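Hanging up shorts

I moved my summer clothes out of the dresser on Thursday and onto the closet rod. The dresser has four drawers and the bottom one has been sticking since we had the wet spring, so I stopped using it and the other three filled up. Shorts were the worst of it. They don't stack well, especially the soft elastic waist kind, and every time I pulled out a pair from the bottom the rest came with it.

I had always thought of shorts as a drawer item. My closet in the old apartment in Dridaddale was too narrow to hang anything except shirts and one coat. The place in Traltosbridge has a full rod and half of it was bare, so there was no good reason to keep fighting the drawers.

Wire hangers are what I had. The dry cleaner on Benavides Street gives them out and I never take them back. I know people dislike them for sweaters and anything with shoulders, and I agree about that. For shorts they are fine. They are thin, so a lot of them fit in a small space, and if one bends you bend it back.
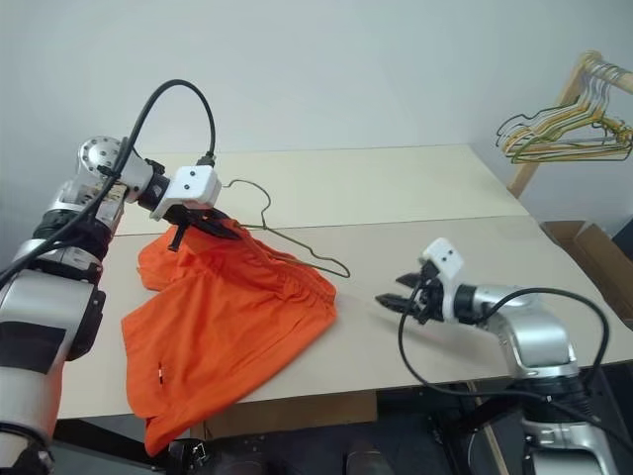
There are two ways to do it. One is to fold the shorts in half so the legs line up, then drape them over the bottom bar like a pair of pants. This works for heavier shorts, like khakis. With light fabric they slide off when you push the other hangers over. The second way is to put the hanger up inside the waistband, with the hook coming out of the top, so the two corners push against the elastic. That holds better, but the hanger has to be wide enough to put a little stretch in the waist. On my larger pairs it wasn't, and they dropped to the closet floor by the next morning.

For those I bought a pack of Umetti clips, 10 to a pack, and put 2 on each hanger. They slide onto the bar and pinch the waistband. They leave a small dent in the fabric but it goes away after an hour of wearing them.

I did 14 pairs in all. Before hanging each one I laid it on the table and smoothed the legs out with my hand. I didn't iron anything. Wrinkles in soft shorts mostly fall out after a day or so on the hanger, and the ones that stay don't bother me.

Three pairs went in the donation bag. One of them still had the store tag on it.

The bottom drawer is empty now and I'm going to take it out and sand the runners this weekend. If that works I'll put the swim things and the beach towels in there.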